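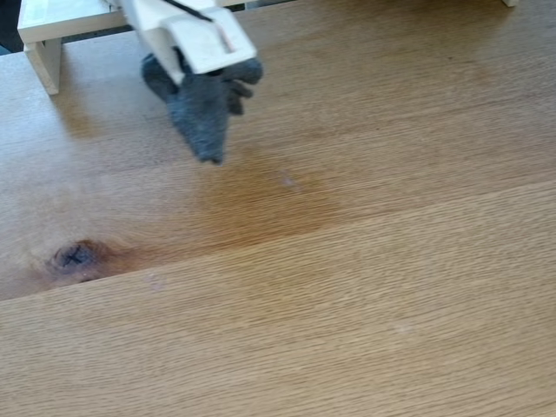 Chez Bimla Bajpai, on entre par la cuisine et on en ressort avec une écharpe autour du cou, c'est presque inévitable ! Elle tricote depuis l'enfance, répare depuis douze ans, et son atelier Laltska reçoit par la poste des gants, des bonnets et des chaussettes qui ont beaucoup vécu. L'hiver dernier, 137 pièces sont passées entre ses mains.

« Les gens s'excusent en ouvrant leur sac, raconte-t-elle. Ils me disent que c'est idiot, que c'est juste un gant. Moi, je suis ravie. Un gant qu'on a usé jusqu'au pouce, c'est un gant qu'on a aimé porter. »

Je lui demande par où elle commence. Par la table, justement. Elle y pose tout à plat, du bois clair et rien dessous, pour que les mailles parties se voient tout de suite. Le gris est sa bête noire. « Il y a des gris bleus, des gris bruns, des gris qui virent au vert dès qu'on s'approche de la fenêtre. J'ai 52 pelotes de gris et il m'en manque toujours une. » Elle rit, puis va en chercher trois pour me montrer - et c'est vrai, aucune ne se ressemble.

La table vient de sa voisine de palier, Hanan Srour, qui déménageait. Bimla l'a poncée elle-même, au mois d'août, fenêtres ouvertes. « Hanan voulait que je mette une nappe à cause des nœuds. Jamais de la vie ! Les nœuds, c'est ce que je regarde quand je compte mes rangs. »

Pour les doigts, sa méthode tient en peu de choses : des aiguilles double pointe, un fil de vie passé quelques rangs sous le trou, et de la patience. Elle reprend les mailles, remonte le tube, rabat sans serrer. Le petit espace entre deux doigts lui donne plus de mal que tout le reste. « Il y a toujours un jour à la fourchette. Je le ferme avec le fil qui dépasse, et si on voit ma couture, tant pis. »

Depuis la rentrée, Paloma Obi vient apprendre avec elle. Son premier pouce était deux fois trop long, et Bimla l'a gardé dans un tiroir. « Elle ne voulait pas le défaire, moi non plus. »

Et le lavage ? Eau fraîche, pas de torsion, séchage à plat sur une serviette. Les gants dépareillés, eux, ont leur panier. Bimla en marie parfois deux qui n'ont rien à voir, un gris et un moutarde par exemple. Elle porte les siens comme ça.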